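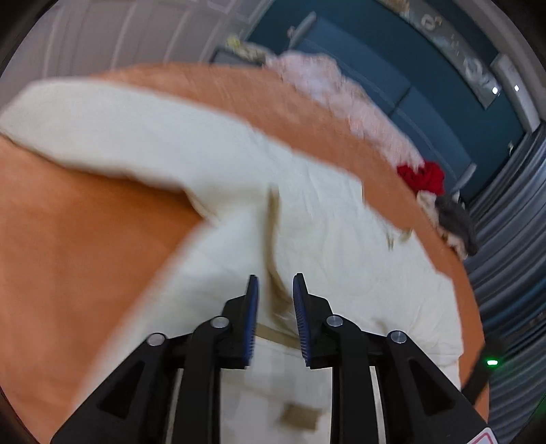

White garment, orange bedspread, July.

Every summer I am told to put the winter coats away, and every summer I wonder where people think "away" is. In the magazines it is a cedar closet. In my apartment it is 66 inches of rod, shared with a vacuum cleaner and a husband's bowling shirts.

So the job happens on the bed, as it does in most homes, and the bed is a terrible place for it. A padded coat has no flat position. You smooth one sleeve and the other one rises. You press down the middle and the air moves to the shoulders, where it waits. I have folded fitted sheets with less resentment.

My neighbor Elba Olivares swears by vacuum bags. She owns 10 of them and speaks of them the way other people speak of their grandchildren. I tried two. In November I opened the first and took out something with the shape and charm of a frozen waffle. It spent a week on a hanger remembering it was a coat. The second bag had leaked, and had been taking up a full shelf since summer while claiming to save me one.

Then there is the roll. Musa Garba, who taught me to pack for a camping trip I did not enjoy, rolls everything from the hood down. It works beautifully on a sleeping bag. A sleeping bag has no pockets, no zipper and no opinions.
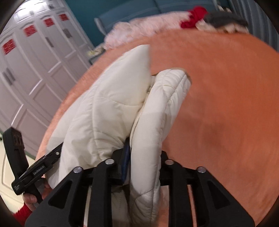 The case for the lazy fold

My own position, reached after years of losing, is that a puffy coat should be folded once, badly, and left alone. Sleeves in, bottom up to the collar, into a cotton pillowcase and onto the highest shelf you can reach without a chair. It will look like a pillow. Guests may use it as one.

White coats get one extra step: check the cuffs and collar before you fold. Whatever you put away in July you will meet again in November, and it will not have improved.

As for the bed, you will have to make it again afterward. I have yet to find a method for that.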